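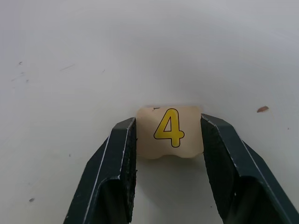 文／Vesna Ristić　｜　Eltside玩具借阅室通讯　｜　2022年7月23日

本期整理的是数字拼板，编号1514。它在架上的时间不短，借出记录也多，还回来的时候最常见的问题是少块。少的往往是第一行的几块，3、4、5尤其容易不见。数字4是黄色的，描着黑边，掉在地毯上还算好找。3是青绿色的，掉进深色的沙发缝里就麻烦一些。

拼板一共四行，每行五格。第一行是1到5，第二行是与它们对应的图：一辆小汽车对1，两支冰棍对2，往下依此类推。第三行是6到10，第四行照样是对应的图。数字块和图块的边都是波浪形的，彼此咬合，所以放的时候要从上往下按，不要从旁边推。从旁边推，隔壁那块容易翘起来，孩子看见翘了会去压，一压又把另一块顶开。

归还之前请按下面的办法过一遍，用不了多少时间。

先把托盘放平，把所有的块都取出来，数字一堆，图一堆。然后从1开始往回放，放一个数字，就在它下面放相应的图。放到最后如果有空格，缺的是哪一块一眼就能看出来，请写在归还单的备注栏里，例如“缺3”。只写“缺一块”的话，我们还得再拼一遍。

块面脏了，用拧干的软布擦，擦完晾一会儿再放回托盘。不要泡水。木料吸了水会胀，胀过的块以后放不进原来的格子。去年10月收回过一套泡过的，有几块怎么也按不下去，后来只能拆作散件，留给剪贴小组用。印色上也不要用酒精，黄色和浅绿掉得最快。

有人问能不能把拼板装在塑料袋里还。可以，但请用大一点的袋子，让托盘平着进去，袋口折一下就行。竖着装，块会全部滑到一头，我们打开时常常撒一桌。Plasico的自封袋借阅室里备着，需要的家庭登记时拿一个，随拼板一起还回来，不另收费。用过的透明袋请抖开看一眼再叠，小块贴在皱褶里不容易发现。
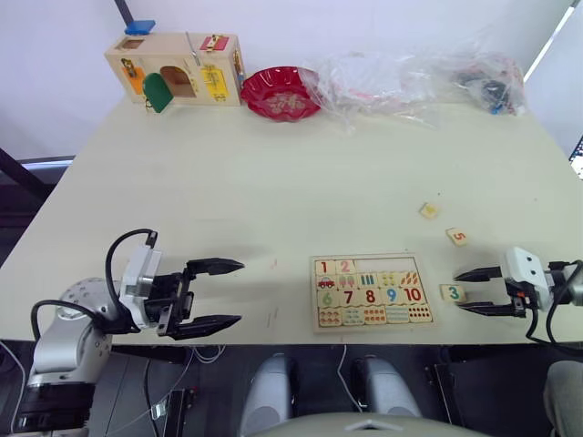

Nnamdi Bako来信说，他家孩子对拼数字兴趣不大，倒是把门锁箱开开关关玩了一下午，想知道两样能不能一起借，算一件还是两件。他还提到，孩子会把数字块塞进门锁箱的小门里，再打开来找，他觉得这样挺好，只是担心块会卡在里面。

先回答借阅的问题。门锁箱和拼板算两件，可以同时借，借期相同。箱子上有几扇颜色不同的小门，蓝、橙、绿、黄、红都有，每扇的扣件不一样，适合手指已经比较有力的孩子。借出前请当着值班人员的面把每扇门开关一次，有松动的当场说明，这样还的时候不会有争议。

把数字块藏进箱子里找，我们不反对，有几家都是这样玩的。玩法也简单：大人藏一个数字，孩子开门找到后，到拼板上找与它相配的图。年纪小的孩子从1到3开始就够了。要留意的是结束之后把每扇门都打开看一遍，再把箱子轻轻斜过来听有没有响声。上个月找不到的一块10，就是这样从箱子里倒出来的，当时那套拼板已经按缺件处理，停借了一段时间。

Matěj Šimek建议在每块背面用铅笔写上编号，哪一套的就写哪一套。我们试了几块，铅笔字擦几次就淡了，现在改盖小印章，背面盖“1514”，墨干透以后再入盘。其他几套也会陆续盖上。如果您手里的那套还没有印章，照常归还即可，不用自己写。

补块的事也说一下。Angelovski那边可以单独配数字块，每块80，图块同价，到货时间不定。押金仍然是2000，缺块时从押金里扣配件的价钱，找回来以后退还。缺块请先在家里找几天，不要急着付钱，过后自己找到的占了多数。常见的地方是沙发垫下面、玩具筐底、大人的外套口袋，还有桌上盛东西的碗里。

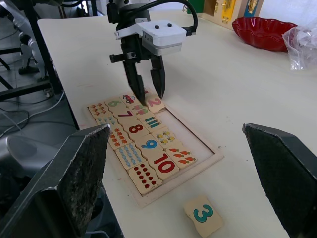 找到以后不必专门跑一趟，下次来借东西时带过来就可以。请装在信封或者小袋里，写上姓名和拼板编号，投进门口的归还箱。散块单独投进来而没有写编号的，我们只能先收在抽屉里。抽屉里现在有一块8和几块图，颜色跟现有的几套都有些出入，认得的家庭请来看看。

另外，Findo送来的几套旧拼板正在检查，里面有一套同样是1到10的，托盘尺寸稍小，两套的块不能混用，混进去会显得松。检查完会贴上不同颜色的标签再上架。想先预约的，请找Archie Shearer登记，留一个白天能接通的电话。

下一期讲串珠和穿线板的清洗，手上有这两样、又有打结解不开的，可以先带过来，放在柜台左边的盒子里，附上姓名。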